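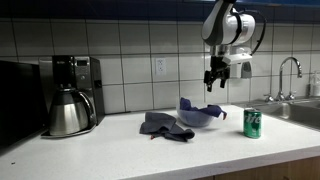
Tuesday, late

The budget is due Friday and I have spent the whole day on the price of fingers.

Not the arm. The arm was easy. Peter Ondrejka wants a second one, everybody wants a second one, and the big number goes on the first line where people expect to see a big number. They nod at it. What they don't nod at is line 5, "gripper, spare finger sets," because it looks like something a person ought to be able to get at a hardware store. I thought so too until the Sistier quote came in at 1,094 a set, before shipping. I read it out loud to the coffee maker, which took it well.

So, the state of play. Sistier will sell us the arm, the gripper, the fingers and a service plan, all of it nicely bundled so that I can't tell what any one thing costs. I asked for it broken out. They sent me the same quote with more blank space between the lines. Virk will sell us the gripper only, cheaper, but it needs an adapter bracket, and the bracket comes from a different firm that answers email on its own private calendar. Drastov was very quick and very friendly and has quoted us for something two sizes larger than we asked for, the sort of thing you would use to lift an engine. We want to pick up a dish towel.

I did point this out on the phone. The man said we might be glad of the headroom.

I can't really laugh at him, since headroom is exactly what I am padding the budget with. I've got a line for cables. I've got a line for "mounting, misc." I've got a line called "consumables" that is mainly cloths and soda, and I am ready to defend every can of it. Clillalent, who are paying for this and who are perfectly nice people, have asked that consumables be itemized. So this afternoon I went down to the kitchenette with my notebook to itemize.

What we have is navy cloths and gray cloths, the kind with the little red tag. The tags matter more than I would have guessed. Peter likes them, he says a tag gives you a corner you can argue about. I wrote down "cloths, tagged" and then crossed out "tagged" because I could hear the question coming back from Clillalent already. Then I put it back in. If they want itemized they can have itemized.

Dishes next. There is a clear bowl, glass, and I have a whole paragraph half written about whether we should be buying glass at all. Peter's view is that people's kitchens have glass in them, so ours should. My view is that I am the one who orders the replacements. We compromised on my ordering more of them.

Then I went through the towel job with him at the counter, navy cloth on the pale dish, him talking and me trying to turn it into money.

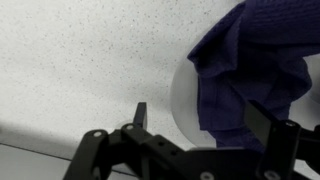 His point, and he made it three times so I think he was worried I wasn't writing it down, is that a cloth is the worst thing you can hand to two stiff fingers. A can has one shape. A cloth has whatever shape it fell into. He would like softer pads on the fingertips, and a second type of finger for thin things, and somebody's time to swap between them. I asked how long a swap takes. He said it depends who has the screwdriver. I put down 18 minutes, which is a number I made up on the spot and which will now live forever in a spreadsheet with a formula pointing at it.

The real argument is still one arm or two. I went in this morning firmly for two. By lunch I'd worked out that the second arm needs its own mount, its own controller, its own share of the service plan and a stretch of counter we haven't got, unless the coffee maker moves, and I know what happens to my standing in this building if the coffee maker moves. The sink end is no good. I'm not writing a number in a box for "arm, near faucet."

So I'm leaning toward one arm, done properly. Keep the one we have, spend on the gripper side, get the Virk unit as a backup if the bracket people ever surface, and buy spare fingers from Sistier through gritted teeth. Roughly 13 percent held back for whatever I have forgotten. Peter will be disappointed and then he'll be fine, especially when he sees how many fingers he's getting.

What I keep running into is that nobody's quote covers the dull part. The wall outlet by the coffee maker is one outlet with two sockets and I have no idea what else is on that circuit. I should ask the building. If they have to run a new line that's a month, and if it's a month then the April start is a fairy tale, and I've already typed April in two places. I'll ask tomorrow. I said that yesterday as well.

Also to do: get Drastov to requote for something the size of a towel. Ask Sistier whether the service plan covers fingers or only the parts that never break. Find out if Clillalent count shipping as equipment, because last time they did and then they didn't. Buy soda, keep the receipt. Crumb on the counter, so wipe down before anyone important comes by. Put "paper towels" under consumables and see if anybody notices that we bought paper towels for a project about towels.

Bed. The spreadsheet says I have 5 hours left in the planning line and I've used them twice.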